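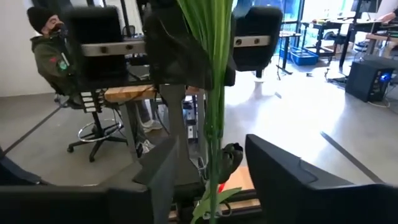 Fake flowers on a desk or side table: getting them to stand up and look half decent

Quick ones this time, am typing between jobs. Most of you who wrote in after the March page had the same trouble. Bought a bunch, stuck it in a vase, looked like a bunch stuck in a vase.

Out of the packet

Stems come folded or squashed. Bend them back slowly, thumb and finger, a bit at a time. Don't yank at the joint where a leaf meets the stem, it goes white and then it snaps. Hairdryer on low for stubborn ones, keep it moving. Leaves as well. Tulip leaves want a curve outwards, so run them over the back of a spoon handle the way you'd curl ribbon.

Petals flat on one side? Steam from the kettle, a few seconds, then puff them out with a finger. Mind your hand. Not for anything glued, the glue lets go (ask me about the peony).

Picking the vase

Narrow neck for a few stems, always. Three tulips in a wide jar just fall to the sides and sulk. Small vase is fine with tall stems so long as there is weight in the bottom. I use 300 g of glass pebbles in mine, from Bimell, rinsed first becuase they come dusty. Dry sand works too but only if the vase isn't see-through.

Clear or tinted glass: you will see the stems. Either leave them long and tidy or put a twist of florist's tape round the lot just under the rim.

Bumpy glass hides a multitude. Fingerprints, limescale, wire ends.

Before you fill anything

Lay the bunches down on the table first. All of them, side by side, vases next to them. Saves a lot of in and out. Move the colours about until you like it, then fill from the back.

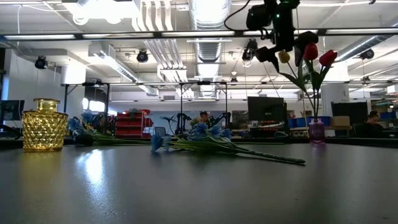 Blue goes with yellow glass better than you'd think, darker blue especially. Pale blue I'd keep for plain or white. Red tulips can take nearly anything, but one yellow in with the reds wants to sit lower down, otherwise it's all you look at.

Let one or two lean. Real tulips lean. If every head is at the same height it looks like a fence.

Shiny dark tops show every speck, by the way. Wipe before, wipe after, dry cloth last. Felt dots under the vase, the thin ones. Piveseo do a sheet of 200 which will see me out.

Cutting down

Wire cutters, not your good scissors. Zachary Cloutier wrote in to say he bends the end up into a hook instead of cutting, so he can use the same stem in a taller vase later. Tried it, works, takes up room in the neck though.

Dust

Cool hairdryer, outdoors if poss. Then a soft paintbrush in between petals. Once a month is plenty. For grubby ones, 300 ml of lukewarm water with a drop of washing up liquid, dab with a cloth, test a leaf first. Reds can run!! Stand them in an empty jug to dry, never flat, or you're back to squashed.

Don't put them in full sun. Blues go grey by the end of summer.

Storing

Long box, tissue, heads all at one end. The Curkstead under-bed one fits if you take the divider out. Write the colour on the lid, you won't remember.

Vases seperately. Sock over each one.

Got a tip for getting candle wax out of a hobnail vase? Send it in, I've got one here waiting.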